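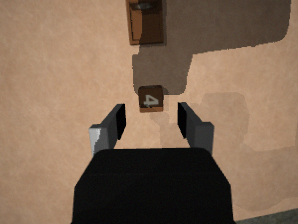
A figured bass is a bass line with numerals that tell the keyboard player which intervals to put above it. Each numeral gives a distance from the bass note, counted inclusively in the key signature, and the octave in which the upper note is played is left to the player. A single numeral seldom names the whole chord. The 4 on top of the small brown cube, if written over a bass G in C major, would give only the C; the player must supply the D as well, and must know that the B is held back until a 3 appears. Most of the first-year difficulty with reading figures lies in these unwritten notes.

Continuo Practice I, Handout 3
Mastdale School of Music, Early Keyboard
Tutor: Asuka Tanabe
Issued 4/17/23

1. Unwritten figures

The following abbreviations should be learnt by heart. The full figuring is given on the right.

No figure: 5 3
6: 6 3
6 4: complete as written
7: 7 5 3
6 5: 6 5 3
4 3 (vertical): 6 4 3
4 2, or 2 alone: 6 4 2
4 alone: 5 4
9 alone: 9 5 3

An octave of the bass may be added to most of these to make up four parts. It should not be added where the bass is itself the leading note, nor to the 4 2 chord, where the bass is the dissonance and has to fall by step.

An accidental standing alone refers to the third above the bass. An accidental beside a numeral alters that interval only. A stroke through a numeral normally raises it by a semitone, although engravers differed, and in the 5 the stroke can mean a diminished fifth. Check the solo part before deciding.

Note that 4 3 set one above the other and 4 3 set side by side are different instructions. The first is an inversion of the seventh chord. The second is a suspension and its resolution. In cramped manuscript parts the two can look much alike, and the length of the bass note is then the best guide.

2. Suspensions

A suspension has three stages: preparation, dissonance and resolution. The dissonant note must be present as a consonance in the previous chord, in the same voice, and must be held or struck again when the bass moves. It then falls by step.

4-3. The fourth replaces the third. Used at nearly every full close. Over G in C major, the C is prepared in the chord before, sounds against the D, and falls to B. Keep the fifth throughout.

7-6. The seventh replaces the sixth. Usually found in chains over a bass that falls by step. Play in three parts to avoid consecutive fifths: bass, third, and the moving voice.

9-8. The ninth replaces the octave. The third and fifth are held. Do not double the bass at the octave while the ninth is sounding.

At a cadence, 4-3 is often left out by the copyist. If the solo part has the suspended fourth on the strong beat, play the suspension. If the solo part has the third, a fourth in the right hand will clash with it and should be left out. Players at the back of a large group cannot always hear this and should pencil it in at rehearsal.

3. Right-hand position

Begin with the right hand in close position, the top note no higher than the E or F at the top of the treble stave. Move to the nearest available chord. Contrary motion against the bass solves most problems of consecutives. When the hand drifts too low, change position on a repeated bass note or at a rest, where the break will not be noticed.

The number of parts is a matter of volume. On a harpsichord, touch has little effect on loudness, so the player thickens the chord for a strong beat and thins it for a weak one. Two or three parts are enough under a quiet passage. In recitative, full chords in both hands are normal, spread upwards from the bass at a speed suited to the words. 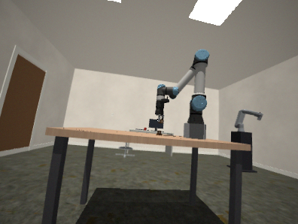 Posture affects how evenly a spread chord can be played. The seat should be set so that the forearm is about level with the keys and the elbow hangs beside the body, with the wrist neither raised nor dropped. The opposite case is easy to see in the white-and-gray arm over the table, where the elbow is near the top and the forearm slopes down to the wrist, with the gripper pointing straight down. A player who sits too high comes close to this shape: the fingers meet the keys from above, and the weight of the arm goes into the attack. The plectra then pass the strings all at once and the chord cannot be graded. Lower the seat before trying to correct the fingers.

Fingers stay in contact with the keys before the stroke. Release is as important as attack. The damper falls when the key returns, and a late release in one finger leaves a note ringing into the next harmony. Practise chords with the release placed exactly on a counted beat.

4. Working with the bass instrument

The cello, gamba or bassoon plays the same line as the left hand. Agree on articulation beforehand. Where the string player shortens a note, the left hand shortens it too. Repeated quavers in the bass need not all be harmonised; one chord to each change of harmony is sufficient, and at quick speeds the left hand may leave out some repeated notes altogether, leaving them to the string bass.

For pitch, the school instruments are at A=415. The keyboard in the Rokuvville room is tuned in a modified meantone, and keys with more than three sharps or flats will sound rough on it. Exercises 1 to 14 have been chosen with this in mind. Exercises from the second half of the Matsuda reader should be done on the other instrument.

5. Exercises for the next class

(a) Realise at sight, four parts, C major. One chord to each bass note, with 4-3 on the G:
C, F, G (4-3), C

(b) The same in G, F, D minor and A minor. In the minor keys the 3 of the resolution carries a sharp.

(c) Chain of 7-6 over a descending scale from C to D in the bass, three parts. Begin with the right hand on E and C.

(d) Matsuda reader, page 138, upper system. Write out the right hand in pencil, then play from the bass alone with the written version covered. Mark every place where the two differ.

(e) Same page, lower system. Do not write it out. Prepare it at a slow speed with the solo line sung or played by another student. Decide where the copyist has left out a 4-3 and be ready to give a reason from the solo part.

Written work is to be handed in on manuscript paper, bass and figures in ink, realisation in pencil. Figures go below the bass. Leave one blank stave between systems for marking.

The playing test in June will consist of one prepared bass and one unseen. The unseen will contain no figures outside the list in section 1, and will be in a major key.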